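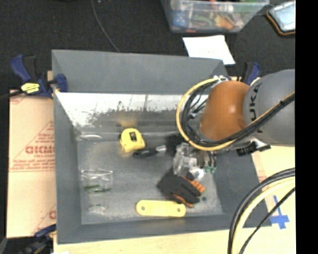

A KUKA robot arm reaching over a gray bin.

Search news and releases Enter keyword Go

Last updated: 14th September

A walk after lunch may help desk workers sleep, Nutgate study suggests

CLANDEN – I've been pestering my coworkers to go outside after lunch for years, so you can imagine how I felt when our numbers came in. I'm Verena Gisler, I run the workplace sleep program at Nutgate, and today we're sharing the first results from Ama, our study of lunchtime walking and nighttime sleep in people who sit at a desk all day.

The short version: people who took a walk after lunch fell asleep faster at night than people who kept to their usual lunch hour. They also woke up less often, although that difference was smaller and I wouldn't hang my hat on it yet.

We put out the call for Ama last winter and got 1545 sign-ups (we had been hoping for a third of that!). We could only take 200. Everyone who got in worked full time at a desk, slept badly at least three nights a week by their own account, and wasn't taking sleep medicine. Half of them were asked to walk for 20 minutes after lunch on every working day. The other half were asked to change nothing and got the walking plan when the study was over, if they still wanted it. Most did.

Nothing about the walk was fancy. There was no target speed and no special shoes, and you could go with a friend or on your own. We did ask people to go outdoors if they could, and to leave the phone in a pocket. On rainy days a lot of our walkers went around and around the halls, and we counted that too.

Everybody wore a wristband at night and filled in a short diary in the morning. I like the diaries best. One woman in Coughlan wrote "dog snored, not my fault" three mornings in a row, and I believe her.

By the end of the study, the walkers were dropping off 11 minutes sooner than they had at the start. The other group hadn't really budged. The people who had the most trouble getting to sleep in the first place gained the most, and it didn't seem to matter much whether they were 25 or 60.

Now for the part where I have to be careful, and my colleague Nkrumah Kpodo, who handled the statistics, would be on the phone in a minute if I skipped it. "It's a fairly small study and people knew which group they were in," Nkrumah says. "You can't hide a walk from somebody. So some of what we're seeing could be people expecting to sleep better. I'd want to see it hold up in a bigger group before I told an employer to rewrite the schedule."

He's right, of course. We also can't tell you yet whether it was the daylight, the exercise or plain old time away from the screen that did the work. My own hunch is daylight. Nkrumah's is the exercise. We've got a lunch riding on it.

We had 48 people drop out along the way, more of them walkers than not. When we called to ask why, the answer we heard over and over was meetings. Lunch gets booked. If you're a manager and you're reading this, please look at your calendar for tomorrow and see what you've parked at noon.

A second round of Ama is already being planned for June, and we want 900 people this time, including part-timers and folks who work from home, since we left both of them out of round one. We'll split the walkers into indoor and outdoor groups so I can find out if I'm buying that lunch. Employers in Clanden and Coughlan who'd like to take part can get in touch with us now.

If you have long-running trouble with sleep, please talk to your doctor. A walk is a nice thing to add to your day, but it doesn't replace getting checked out.

The full report, with all of Nkrumah's tables, is free from the Nutgate press desk. Reporters who want an interview can ask for either of us. I'm easiest to reach in the morning, and after lunch I'll be out walking.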